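Fold bench notebook, December, Fernerville laundry. Started 6:40 am

Kit order (red and white tops), first proper run with the people from the line in the room.

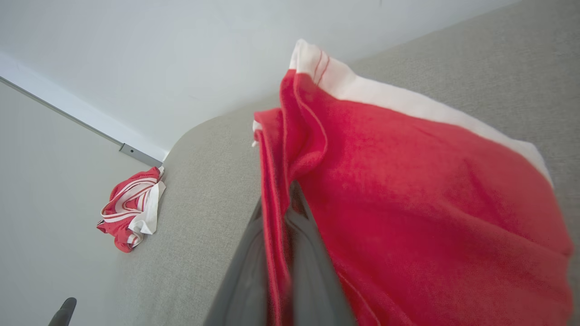
Wyn Probert thinks we are asking the wrong question. Wrote it in the margin of the last page so I'm copying it over where people will see it: the folding was never the bad part of the job, the bad part is standing at the sort end pulling knotted stuff apart for three hours, and if the arm takes the folding then everybody just gets more of the knots. Wants to know who asked the line which bit they'd give away first.

Fair. We didn't ask. Will ask. See further down.

Setup today
- Ernik cell, left and right arm both on, cloth surface on the bench same as before
- grip force left where Cadi set it, do not touch
- one garment at a time to the fold area, second one can wait at the side
- speed at the slow setting till break, then up one

Batch is 218 pieces. Contract is for 1000 total by the end of the month, 500 of those already gone out hand folded. So what's on us is the rest and the pace matters less than people upstairs think.

7:15. First pieces. Picks on the seams go fine, picks on a single flat layer slip. When it grabs a bunch of cloth it holds OK but then you don't know which bit of the shirt you've got, and it has to lift and look and put down again. Mali can do the same thing by feel without looking up. Asked her how she finds the collar and she said she doesn't find it, she shakes it and it's there. No idea how to write that down as a requirement.

7:50. Stopped, restarted. White trim on red seems to help it tell edges, plain stuff last month was worse. Would like to try all white before we promise anything to Bevan.

8:30. Tarus software update wants installing. No. Not mid batch.

Break. Talked to the line

Went and sat with them instead of sending the form round. Notes as I got them, not tidy:

Mali Rosser - doesn't mind the arm. Minds being called over every time it stops. Had 14 calls before break (I checked the log, she's right). Says she got less folded than a normal morning and went back to her own table each time having lost her place. Her words, "I've got two jobs now and one of them is babysitting."

Cadi - would give away the lifting of the full carts first, then sorting. Would keep folding. Likes folding, you can talk while you do it. The cell fan is loud enough that the two tables nearest can't hear each other, which I had not noticed as I'm always stood on the other side with ear plugs in.

Haf Hughes - wants to learn to run it. Wants to know if that's a different pay grade. I don't know. Said I'd find out, so I have to find out. Also asked whether the hours at the tables go down once the cell is at full speed. I said not planned. She said "not planned" is what they said about the ironers. Wrote that down exactly.

So Wyn has a point. Ranking from three people is not a survey but carts and sorting both came before folding with two of them.

9:45. Back on. Speed up one. More drops, no damage found, checked the trim on each one that fell. Heap at the side gets in the way when a sleeve or hem spreads toward the middle, arm goes for the wrong one. Need a rule for how the waiting piece gets put down or a bin for it. Bin is probaly easier.

10:20. Changed the call light. It used to go on at any failed pick. Now it retries first and only calls if it still has nothing, and the call goes to me, not to Mali's table. Should have been like that from the start. Quiet since, but also I'm stood right next to it so not a real test. Someone else needs to sit here tomorow while I'm off the floor.

11:10. Fold quality. Carys Bevan came by from the customer side, looked at a stack of ours next to a stack of Mali's and picked Mali's right away. Ours are square but the front isn't always centered. She'd take them for the boxed order, not for the ones going on shelves. OK. That splits the work in a way that might suit everyone, shelf pieces stay at the tables.

Wyn read this over my shoulder and says if the tables get only the fussy pieces then the piece rate has to change too, otherwise it's a pay cut with nicer shirts. Adding to list.

To do
- pay grade question for Haf, get it in writing
- piece rate if shelf orders go to the tables, ask before we change the split
- fan: move it or box it in
- cost out a cart lifter, even a dumb one
- can this arm pull knotted pieces apart at all? half a day on that, Cadi to pick the worst cart
- waiting bin by the fold area
- all white test
- Tarus update after the batch is out
- give the line a stop button they can reach without walking round the bench

12:05. Shut down for lunch, batch not finished. Left grip settings on the card taped inside the door. If you change them write it HERE and not on the card.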